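Setting exposure and glare limits for the wrist camera in a PC disassembly cell

This page covers the camera settings we use before running socket detection on an open desktop computer. It assumes you have Prukance installed, the arm is homed and the hand-eye calibration file has been loaded. If you have not done the calibration yet, do that first and come back.

The detector was trained by Tamsin Okafor on boards from the Bikdale set. It copes well with clutter. It copes badly with bare metal under a bright lamp, and most false matches come from there.

1. Load the two camera profiles

Open the Zoteck panel and load one profile for the wrist camera and one for the fixed camera. Keep them separate. A shared profile will let auto exposure on one view change the gain on the other.

Turn auto exposure off for both. Leave white balance alone for now.

2. Move to the viewing pose and check both views

Jog the arm over the open tower until the CPU socket shows in the wrist view, then switch the panel to side-by-side mode. Look at the wrist view for glare on large metal parts, and at the fixed view to confirm where the arm is in relation to the case.
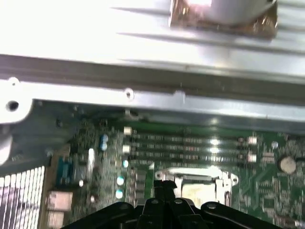

Wrist view first, then the fixed camera.

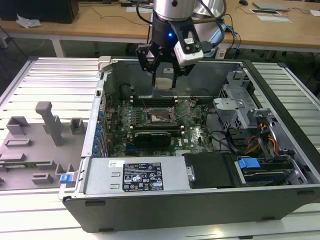 3. Draw the gripper mask

In the wrist profile, choose Mask, then Polygon. Trace the outline of the black gripper along the bottom of the view and save it as mask 2. Go a little wide of the edge. The mask is fixed to the camera, so it only needs redrawing if the camera mount or the fingers are changed.

Anything under the mask is ignored by the detector. If the mask covers part of the socket, move the pose and leave the mask as it is.

4. Set the glare limit

Lower the exposure until the pins and clips on the memory slots are still readable but the heatsink fins stop merging into one white patch. Then set glare_limit to 130. Regions above the limit are dropped before matching.

Don't go much lower. The socket frame is shiny too — set the limit too low and you will lose the thing you are looking for.

5. Wait for the arm to settle

Motion blur gives soft edges and the pose estimate drifts. In the Pruvost task file, set settle_frames to 6. The planner then holds the arm still for that many frames before it asks for a detection.

6. Run the check

Start the task in dry-run mode. The log should list a socket pose with both cameras agreeing to within 2 mm. If they disagree, look at the fixed camera profile first, as someone has usually switched auto exposure back on.

Save both profiles under the same job name before you close the panel. Unsaved masks are lost on exit.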